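Pre-run check, cup level task, wrist cam setup
Plarkine bench, August
Filled in by Yvette Paquette, read over by Rattana Nilsuwan

Purpose: robot guesses how full a cup is from one wrist view, then decides whether to carry it or leave it. Sheet gets filled before each block of 10 trials. Write comments, not just ticks.

1. Arm and stop button
E-stop pressed and released, arm stays dead until reset. OK
Speed cap set to 100 mm/s near any open cup. OK
Comment: cap was still at 300 from the Mastel runs. Changed it. Please put it back when you finish, whoever you are.

2. Cables
Wrist cable clear of elbow at full reach. OK, tight though
Tape on floor run. REDO, lifting at one end
Comment: Rattana wants a clip on the wrist cable before the next block. Clips are in the Schnyder box.

3. Liquid
Opaque liquid only for this series. OK
Nothing above room temp. OK
Towel and spill tray within reach. OK
Comment: clear water gave us junk level readings, the model locked onto the cup bottom. Milky stuff is much better. Still get reflections but the surface at least reads as a surface.

4. Cup and view
Opening faces camera, whole surface wanted. PARTIAL
Rim clean. FAIL
Other cups away from target. FAIL
Comment: rim has dark specks all along the far arc, wipe it. Level is nearly at the brim, so counts as a "leave it" trial, do not lift. Near side of the cup runs out of view, back the wrist off a bit. Pink BOO mug is overlapped by the target rim and the pale green one is right there too, fine for the clutter set, not for this one. Specks floating in the liquid as well, swap it. 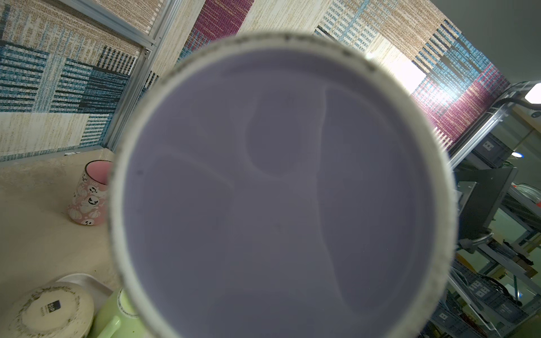

5. Lighting
Same lamps as baseline. OK
Glare on the surface. NOTE
Comment: long curved highlight down the right of the liquid. The Trulloteo level fit sometimes takes that for the rim edge and calls the cup lower than it is. Wrong direction to be wrong in, it makes a full cup look safe to carry. Log it, dont throw the trial out.
Bright patch on the partition too, upper right. Doesn't seem to matter, the crop drops it.

6. Focus
Rim sharp at start height. FAIL
Comment: rim is a little soft, we are too close. Raise start height and recheck. Focus is fixed so no point fiddling with the lens.

7. Logging
Disk space. OK
Clock matches arm controller. OK
Trial label typed before start, not after. OK
Comment: 3 trials from the last block have no fill label. Left out of the error numbers, kept in the folder. Rattana to decide if they can be labeled by hand from the video.

Result so far, rough: almost 300 trials usable. Half full cups are easy. Errors bunch up at the top end, near the brim, and that is where we care most. Want a second block with clean rims before anyone writes that up as a model problem, could just be dirt.

Before go:
wipe rim, new liquid
move mugs
raise start height
tape
redo items 4 and 6, initial here: YP

Recieved and read, RN. Hold the block until 4 passes.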